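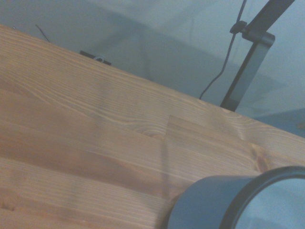 A wooden tabletop against a gray-blue wall.

Toft Pictures to release documentary on a country singer's return to the stage

GRUSBERG — Toft Pictures will release "Karner," a feature documentary about singer and guitarist Saturnino Segura, in theaters this October. The film runs 98 minutes and is directed by Lærke Lauritsen.

Segura stopped performing after hearing loss in both ears made it hard for him to stay in tune. The film follows his return to small halls with a new band and a set of songs rearranged for his lower range. Lauritsen and editor Mwanaisha Lyimo cut it from roughly 300 hours of footage.

"I asked her to leave in the bad nights," Segura said. "There were a few of them, and the band got me through."

The film includes 11 songs, two of them new. Drummer Bent Overgaard, who played on Segura's first record, appears throughout. A soundtrack album will come out on the Manduta label the same month, with 1,000 copies pressed on vinyl.

The first public showing is at the Grusberg Playhouse, which seats 958. Doors open at 6:30 p.m. Segura and Overgaard will play a short set after the film.

Press contact: Heiðrún Norðdahl, Toft Pictures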